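Tasbridge, 2021-12-13 -- Nomeck has published a revised setup and care procedure for the two-armed robot model used at its Tasbridge simulation facility. The procedure covers arm alignment, gripper checks and camera views, and replaces the notes issued in June.

Each session now opens with both grippers empty and a knife lying on top of the cabinet. Operators confirm the room views and the close gripper views before any motion is allowed. 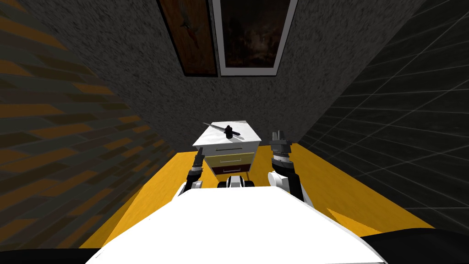
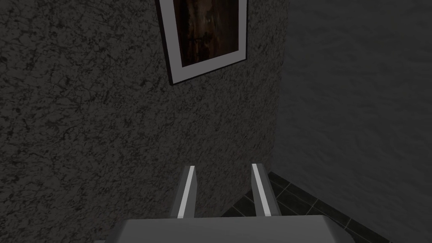
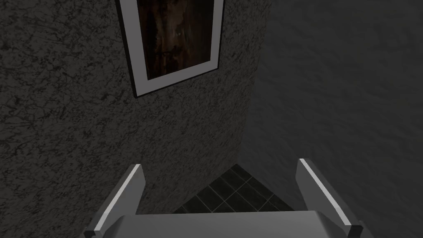
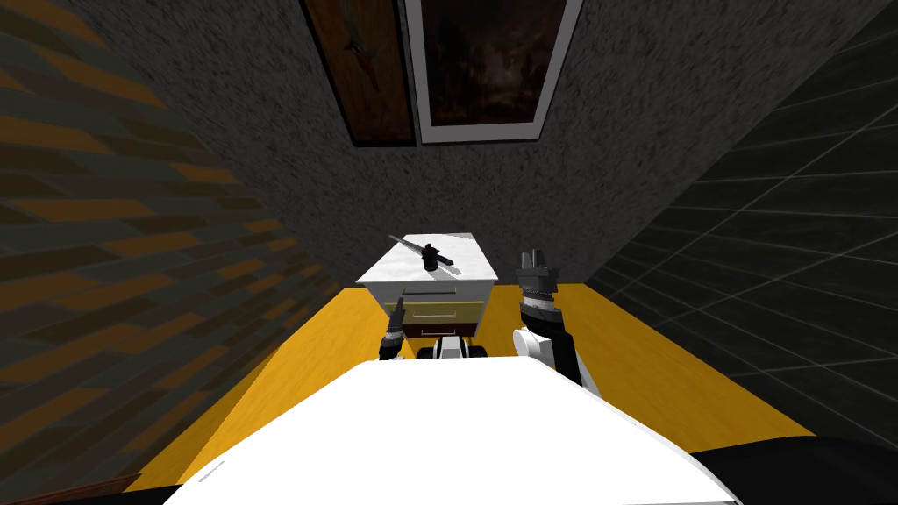
If a finger is out of line in any view, the session is stopped and the joint values are reloaded from the last approved file. The full check takes 19 minutes and is repeated after every 40 sessions.

"We had over 192 saved setups and no common starting point," said Hanna Krajewska, head of simulation at Nomeck. "The new procedure gives our staff one -- and a clear record of who changed it."

The Pollport office will adopt the procedure next. Inquiries may be sent to the Nomeck press desk, 2 Laskowska, Tasbridge.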